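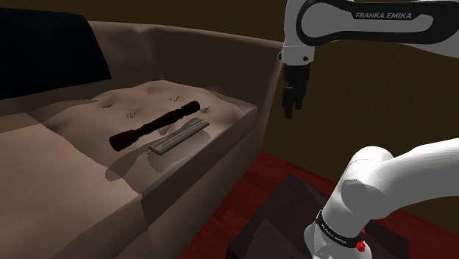 Notebook, February, started 9.40 with tea

Back on the audio drift business. Saoirse Heffernan sent over the long talk from Hestville last night and asked, very politely, why the speaker's lips stop matching by the end. I said I'd look at it first thing, so this is me looking at it.

The file plays in perfect sync at the start. Half an hour in it's a touch off, and by the closing questions the sound is well ahead of the picture and it's like watching a badly dubbed western. So it's drift, and a fixed delay won't do. I tried one anyway (of course I did). Nudging the audio in the player with the delay shortcut, set to 1000 ms, made the end look lovely and the beginning look terrible. Well, at least that tells me which way it's going.

Things I checked, in the order I thought of them:

Player. Same drift in both players on the bench machine, and on Saoirse's laptop. Not a playback fault then.

Hardware decoding on and off. No difference at all, wasted a good while on it.

Frame rate. The screen capture came off the old recorder with a variable frame rate. I'd bet my lunch on this one. The editor was treating it as fixed, and whenever the slides sat still the recorder had been dropping frames to save space. All those little gaps get squeezed out and the picture slips further behind... no wait, that would put the picture ahead. Scribbled it out on the back of an envelope twice and got a different answer each time. Leave it. Measure it properly.

10.55. Measured it properly. Took the clap at the start and the door slam near the end, found both in the waveform and then stepped through the video a frame at a time. At the clap the offset is nil. At the door it's 1094 ms, sound early. Stepping with the keyboard is so much kinder than dragging the slider, I don't know why I still reach for the mouse.

Converted the capture to a constant frame rate before doing anything else, then laid the audio back on top. Took ages (the bench machine sounds like a hairdryer) but the door slam now lands where the door slams! Very pleased. Checked another bit in the middle where she drops her pen and that's right as well.

So my envelope was wrong and my lunch is safe. I'd still like to understand the direction of it. If anyone reading this can explain it without drawing frames on a train, please do.

Subtitles next. Peeters had already timed the subtitle file against the drifting copy, poor thing, so now the words are fine at the start and late by the end. Did the stretch in the subtitle editor: pick the first line, pick the last line, give each its correct time, and let it spread the difference over everything in between. Good apart from line 27, which overlaps the one after it. I think that was hand-edited at some point. Moved it by eye.

Saved the subtitles as UTF-8 this time. Last month's came up with rubbish in place of every accent on the Sulletside screen and I spent a whole afternoon blaming the font.

12.20. Kuker wants to know if we can just burn the subtitles in and be done with it. We can, but I'd sooner keep them as a separate file with the same name in the same folder, as then a typo takes a minute to fix and we don't have to render the whole talk again. Suggested we do both: the loose file for us, a burnt-in copy for the Hestville people, who will certainly lose anything that isn't glued on.

Small note on volume. The questions from the floor are very quiet. I turned on the player's normaliser and it pumped up the air conditioning between sentences, horrid. Turned it off again. Will do the quiet parts by hand in the editor, only the floor mic, and see how it sounds on cheap speakers.

To do
- set the recorder to constant frame rate (menu is under Output, Advanced, not under Video where I keep looking)
- ask Peeters not to time anything until the converted copy is in the shared folder
- last 20 minutes still need watching right through with subtitles on
- delete the three files called final
- find out who has the good headphones

16.10. Headphones were in my own bag. Starting the watch-through now.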